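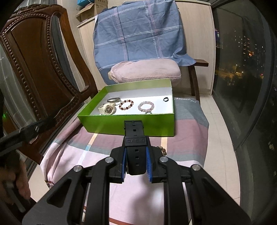 Progress Report to the Surnetmont Housing Fund
Endale Row Apartments, Phase 2
March 26, 2025
Prepared by Bontu Abera, project manager

1. Status

Phase 2 is under construction. The building shell is closed except for the stair tower on the north side, where the window units are still missing. Interior framing is complete on the first and second floors and in progress on the third. The work is one draw period behind the schedule attached to the loan agreement. The delay comes from the stair tower windows and from the retaining wall described in section 3. Occupancy of the lower two floors does not depend on either item, and we ask the Fund to consider a split certificate of completion (section 6).

2. Work completed since the February report

Roof membrane and flashing installed and inspected. One seam at the elevator overrun failed the water test, was redone by the roofer at no charge, and passed on the second test.

Rough plumbing on the first and second floors, inspected and approved. The third floor stack is in place but the branch lines are not.

Fire-rated wall between the garage and the first floor apartments. The inspector asked for extra sealant at the pipe sleeves. This was done and signed off on the return visit.

Exterior insulation on the south and west sides. The east side is started.

Temporary power was replaced by the permanent service. The utility set the meter bank on its second appointment; the first was canceled by the utility.

3. Retaining wall

The wall along the rear property line was designed for the soil shown in the original borings. When the footing trench was opened, the crew met soft fill at the east end that the borings had missed. Faltent, our soils engineer, recommended a deeper footing and a drain line behind the wall for its full length of 200 feet. The revised drawings were sent to the city and approved with one comment on the drain outlet. Vametti, the general contractor, has priced the change. Its price is within the contingency line, and we have accepted it in writing subject to the Fund's consent.

The footing has been dug and steel is being placed. No concrete will be poured until the Fund's inspector has seen the steel. The rear walkway and the planting strip cannot begin before the wall is backfilled.

4. Apartments

The unit mix is unchanged. The standard two-bedroom apartment remains at 791 square feet, measured to the inside face of the outer walls. A small change was made to the corner units: the laundry closet now opens to the hall instead of the kitchen, which allows a full-height cabinet run on the kitchen wall. The change does not affect area, bedroom count or the accessible route, and the architect has issued a sketch for the record.

Kitchen cabinets have been ordered for the lower two floors. Countertops will be measured after the cabinets are set. The tile first chosen for the bathrooms has been dropped by the supplier. A replacement of the same size and slip rating has been selected, and a sample is in the site office for the Fund's inspector.

5. Budget

Hard costs are within the approved total. The following lines have moved:

Site work: over, due to the retaining wall. Covered by contingency.
Windows: no change in price. Delivery only.
Electrical: under, after the garage lighting was rebid.
Permits and fees: over by $950 for the wall review. Covered by the savings in electrical.
Legal: no change.

Contingency left after the wall change is still above the minimum set in the loan agreement. Lien waivers from Vametti and all first-tier subcontractors are attached through the last draw. The waiver from the elevator supplier is conditional and will be replaced when its payment clears.

6. Requests to the Fund

a. Consent to the retaining wall change order.
b. Release of the current draw as shown on the attached form.
c. A split certificate of completion, so that the first and second floors can be leased before the third floor is finished. The city has said it will issue a temporary certificate of occupancy by floor if the north stair is enclosed and both exits are clear.

7. Next period

Set the stair tower windows and close the north side.
Pour and backfill the retaining wall.
Finish third floor framing and branch plumbing.
Hang drywall on the first floor.
Install elevator rails. The supplier has asked for a dry, locked storage area on site, and part of the garage has been fenced for this.

Open item: the easement for the shared driveway has been signed by us and is with the neighboring owner's attorney. Recording is needed before final completion but not before the temporary certificate. A copy will be sent to the Fund when it is recorded.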